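Home | Contents | Previous Chapter | Next Chapter | Index

2020-08-31
By Songül Tuncer and Nermin Karabulut

Filed under: Farm Science / Storage and Handling

Chapter 7
Moisture Movement in Stored Grain

7.1 Introduction

Grain placed in a bin continues to exchange heat and water with the air around it. A kernel gives up water when the vapor pressure inside it is higher than that of the surrounding air, and takes up water when the reverse is true. When the two pressures match, the kernel has reached its equilibrium moisture content. The value depends on the type of grain, the temperature, and the relative humidity of the air in the spaces between kernels. Oil-rich seeds settle at a lower moisture content than starchy grains held under the same conditions.

Chapter 2 treated drying as a process driven from outside, by a fan and a heater. The present chapter deals with the slower changes that take place after the dryer has been shut off. These changes are small from one day to the next, but they add up over a season and account for much of the spoilage found when a bin is opened in spring.

7.2 Natural convection in the bin

Grain is a poor conductor of heat. In a bin filled at harvest, the center of the mass stays close to its loading temperature long after the outer layers have cooled. By January the difference between wall and core may be large enough to set the air in motion. Cool, dense air sinks along the wall. It crosses the floor, warms as it enters the core, and rises. Warm air holds more water vapor than cool air, so the rising stream picks up moisture from the grain it passes through. When it meets the cold layer under the roof, the vapor is given up again and the top grain becomes wetter.

The result is a damp crust, usually near the center of the surface. In summer the pattern is reversed: the outer grain is warmer than the core, air rises at the wall, and moisture tends to collect lower in the mass.

The strength of the flow depends on bin diameter, depth of fill, and resistance of the grain to airflow. Small seeds pack closely and resist flow. Broken kernels and dust have the same effect, and they gather under the filling spout — a point taken up again in Section 7.5.

7.3 The Merwood record

The examples in this chapter draw on bin 2154 at the Merwood station, a flat-floored steel bin fitted with temperature cables at three radii. The bin was filled with wheat and left without aeration for one winter. Readings were taken by Yüksel and entered by hand; the full tables are given in Appendix 3. Surface samples showed a rise in moisture content of up to 2 percentage points over the loading value, while samples from mid-depth stayed nearly constant.

A second set of readings, from the Stiltodari bins, is used in Section 7.4 to show the effect of leveling the surface after filling. A peaked surface lengthens the air path at the center and leaves more grain exposed to the headspace. Leveling shortens that path, and it makes later sampling easier.

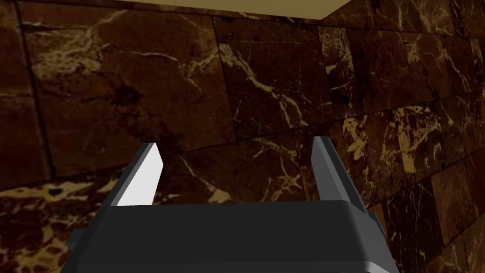
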